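Projects > Mackay Fund > Progress reports

About us | Our projects | Reports | Contact

3 April 2024
By the project coordinator, Prisside Family Centre

Progress report to the Mackay Fund: children's kitchen and snack room

This report covers the period since our last update in August. It deals with the refit of the snack room, the new crockery and how both are being used.

The room is finished apart from the skirting along the back wall. The old units came out in two days and the replacements were supplied by Testis, who also fitted the low worktop. We had asked for the worktop to be at a height where a four-year-old can stand and pour a drink, and it is. The sink took longer than planned – the first one delivered had the tap hole on the wrong side and had to go back. The work was held up for 2 weeks as a result, but there was no extra charge.

Spending on crockery, trays and storage came to £1,542, against the budget line agreed with you. We bought plastic throughout. The previous mix of china and odd beakers from home had been a problem at washing-up time, and several pieces were chipped. A further £110 went on delivery and on replacement lids for the dry food boxes, which we have met from our own funds.

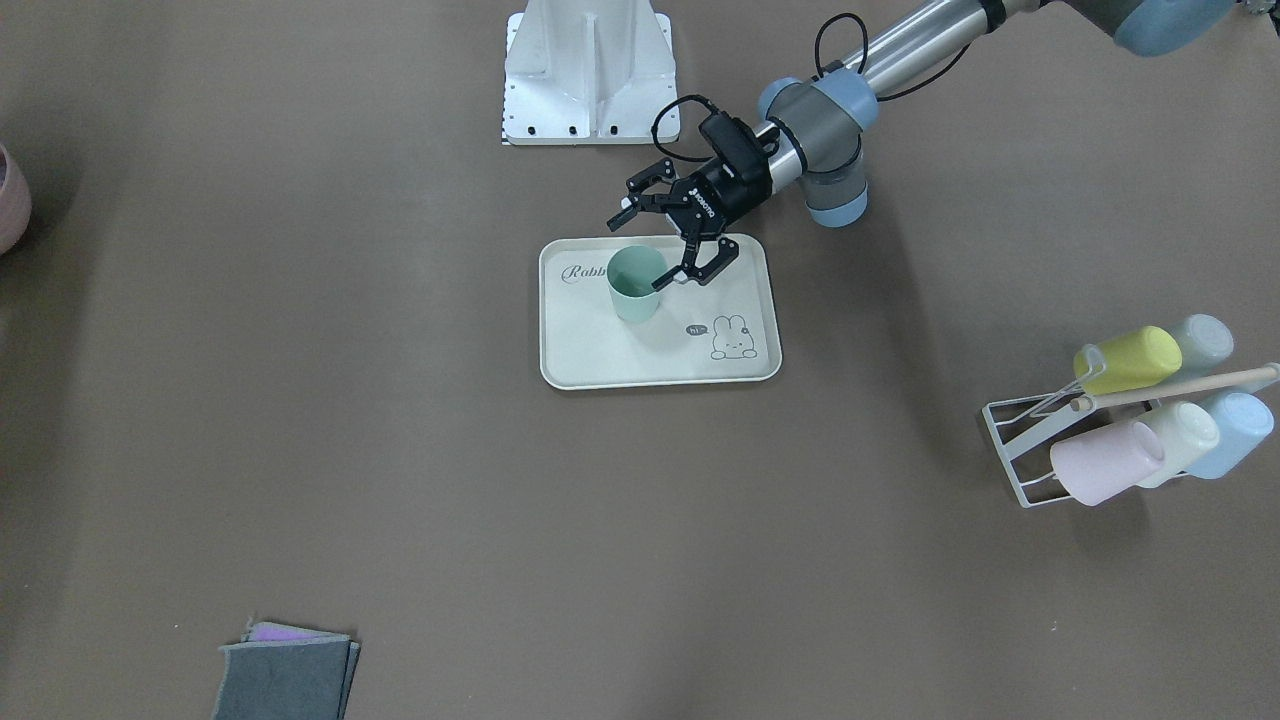
Snack time now runs on a tray system. Each child collects a tray, puts a cup on it and carries it to the table, and at the end brings both back to the worktop. The trays have a shallow lip, so small spills tend to stay put. We chose plain colours for the cups, among them mint green, pale yellow and light blue, and the younger children ask for them by colour. The cream tray with the line drawing of a bunny and the little speech bubble saying "hi" is the one they all want, and staff have had to start a turn list for it. Clean cups go on the white wire rack, which takes up less worktop than the old draining board did.

Parents have been positive on the whole. Two asked whether the cups could go through the dishwasher, and they can, on the top shelf. One family would have liked lidded cups for the under-twos. We have kept a small number of these in the cupboard and will review it when the new intake has settled.

The Busus sessions (cooking with parents on Friday mornings) have moved into the room as well. They were held in the main hall before, with everything carried through on a trolley. Having the sink next to the worktop has cut the setting-up time a good deal, and we have been able to add 5 places to each session. There is a short waiting list.

Still outstanding:

- Skirting along the back wall, to be done when the centre is closed.
- A second wire rack. Cups are being stacked on the windowsill at busy times and we would like to stop this.
- Labels for the cupboard doors, with pictures as well as words.

We do not expect to need further money for these. The final accounts and copies of invoices will follow with the closing report, and we would be glad to show you the room if you wish to visit before then. Friday mornings are the busiest time to come.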